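Spend the First Money on the Simulation

By Marites Pangilinan

Every February our plant in Mingate closes its equipment budget, and every February the same thing happens. Somebody brings a quotation for a robot cell, the price is compared with one year of wages, and we vote. I have taken part in four of these meetings. My opinion is that we vote on the wrong paper.

The quotation tells us what the arms cost. It says very little about the parts. At Heduter we assemble small drive units, and our parts are gears, pulleys, flat discs and brackets, mostly white plastic. A person picks them from a pile without thinking. For a machine each of them is a separate question, and the answer can change the price of the whole cell.

Last year my colleague Pravesh Rampersad asked for 32 hours of engineering time before any purchase. He wanted to build the work in simulation first, with two arms, one table and our parts lying on it with no order.

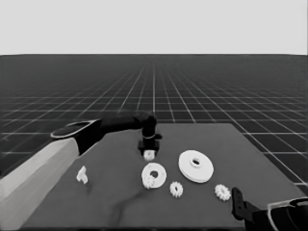

The request was almost refused. The argument against it was that simulation produces nothing we can ship, and this is true. But the offer we had from Kiritz included one type of gripper for both sides, and no person in the room could say if this gripper suits a small gear as well as it suits a wide disc with a hub. We were ready to sign for two arms without knowing this. I find it strange that we test a new glue for weeks and would buy a robot from a brochure.

There is also the question of how many arms. Two arms look generous on paper. They also need a bigger table, a longer guard fence and more programming, because they must share the space in the middle and stay out of each other's way. Maybe for our work one arm and a good fixture would be enough. I don't know yet, and I prefer to say so before the money is gone.

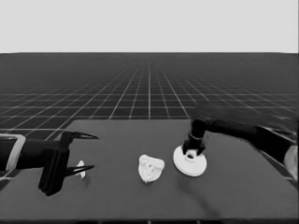
My proposal is simple. Of any automation budget, 25 percent should be reserved for the time before the order: modeling, trying different grippers, changing the table height, letting the operators look at the screen and complain. Hlongwane, the integrator we used for the packing line, did not offer this step and we did not ask for it. We paid later, in changes to the fingers and in a table that had to be made twice.

I understand the objection. A simulation is clean, and a real table has dust, cables and parts with a bit of flash from the mold. It will not show us everything, and some money must stay for surprises – I would never promise the opposite to my director. Still, a mistake in a model costs an afternoon, and the same mistake in steel costs a quarter of the year.

The next vote is close. I will ask that the Kiritz quotation stays on the table, unsigned, until Pravesh has finished his hours.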